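Robotic Manipulation Lab — Unit 4 Handout
Product Review: the Purnlow Two-Finger Gripper Kit 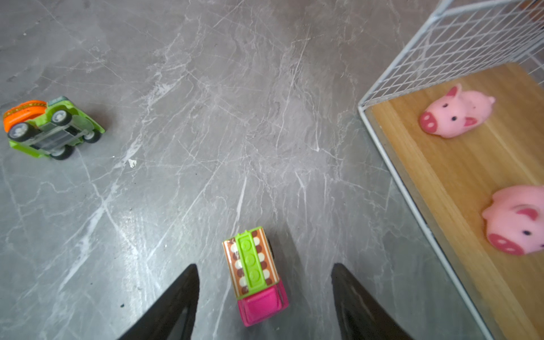

Figure 1. Wrist camera view, with the fingertips on either side of a toy truck and an overturned green car lying farther off.

1. Scope

This unit looks at the Purnlow kit as a product you might have to recommend, or decline to recommend, to a buyer. The kit is sold by Flomwood and consists of a two-finger gripper, a wrist camera, a mounting plate, and a license for the Sulemana control software. The list price is $969 without the arm. Clovley sells a service plan separately; it is covered in Section 5.

Read the Flomwood data sheet before class. Bring the torque table.

2. The task

The test is floor pickup of small toys. Each toy is grasped, lifted clear of the floor, and set down in a bin. The data sheet lists this under "household tidying" and gives no success rate for it.

Floor pickup is harder than tabletop pickup for three reasons that matter in grading the kit:

The approach is nearly vertical, so the fingers take up part of the camera view for the whole descent.
A stone floor does not give. A height error of a few millimeters goes straight into the fingertips.
Patterned flooring produces edges that have nothing to do with objects. In Figure 1 the white veins in the gray marble run between the toys, and a segmentation method based on edges alone will have trouble with them.

3. Fingers

The fingers taper to a point. A narrow tip fits between objects that are close together and can reach beside a toy without moving its neighbor. The cost is contact area. On a boxy shape such as the cab of the truck, two narrow tips can act as a hinge, and the load swings if the grasp is far from the center of mass.

Recommended practice is to close across the short dimension of the object, near its middle. Students should compute the tilting moment for a grasp offset of 18 mm and compare it with the holding torque in the table. Assume a uniform mass distribution first, then repeat with the mass shifted toward the cab.

An overturned vehicle is a separate case. With the wheels up, the surfaces offered to the fingers are the body sides and the wheels themselves. Wheels may turn under load. Treat them as a poor grasp surface unless you have measured otherwise.

4. Camera and software

Sulemana takes the wrist image and returns a ranked list of grasp candidates. Points to check during the demonstration:

a) Whether the fingers are masked. Dark finger surfaces with highlights along the edges can be returned as objects if the mask is off.
b) Whether targets behind wire mesh are rejected. The two pink pigs in the figure are inside a white mesh enclosure. A candidate list that ranks them without regard to the mesh is a planning fault — record it as such, even if the arm never moves.
c) Whether shadows change the outline of the target.

The default list length is 9. Shorter lists run faster but tend to drop the side grasps.

5. Service plan

Clovley covers fingertips, cable, and camera calibration. Fingertips are a wear item and are excluded after the second replacement. Turnaround is quoted as some 4 working days. The current terms expire in July, and the price after that is not published.

6. To hand in

One page, due Wed 21 April. State whether the kit is suitable for floor pickup, under what limits, and which data sheet figures you relied on. Attach the moment calculation from Section 3. Reports without units will be returned.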